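Narka Shelf-to-Belt Recordings
Data card, release 2
Last revised: 2024-10-24

Summary

This release contains recordings made by members of the Imberg student robotics society as part of its warehouse handling project, Narka. The project asks student teams to programme a mobile robot to collect small goods from shelving, carry them across a room and set them down at a chosen place. The recordings were made in the society's practice room and are offered to other student groups preparing for the Zoster handling competition.

Contents

The release holds 900 episodes divided among 13 tasks. Each episode is stored in its own folder with a video file, a timing file and a short text label giving the task and the outcome. Of the 900 episodes, 46 are marked as incomplete. They have been kept because several teams asked for failed attempts to study. Users who require only completed attempts should filter on the outcome field before training.

Practice room

The room is laid out to resemble a small stockroom. It is carpeted throughout and contains yellow and black shelving, a conveyor table, cardboard boxes and lidded storage bins. Goods are placed at different heights, including on top of bins that have themselves been raised on boxes. Positions were changed between sessions and no fixed map of the room is supplied. Teams should expect the same at the competition, where the layout is disclosed only on the morning of the event.

Students may be present in any part of the room during recording. Faces are blurred wherever they occur. Participants gave written consent in June, and requests for removal will be honoured in the next release.

Known limitations

All episodes come from a single room with one type of floor. Lighting was artificial in every session. Reflections on the front beams of the shelving have caused false detections in the Ouazzani baseline, the detector supplied to all entrants, and teams using it are advised to check their results at shelf edges with care. Labels were written by first-year members and reviewed once. Spelling of object names is not fully consistent.

Permitted use

The recordings may be used for teaching, coursework and competition entries. Commercial use requires the written agreement of the society. Published work should cite the release number. Corrections to labels may be submitted through the project page, quoting the episode folder.
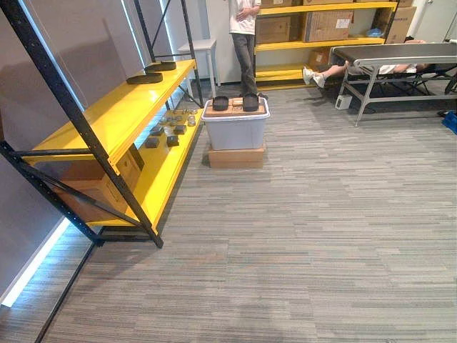

Corrections accepted after the date of this revision will be listed in the change log and applied in release 3. Folder names will remain the same between releases.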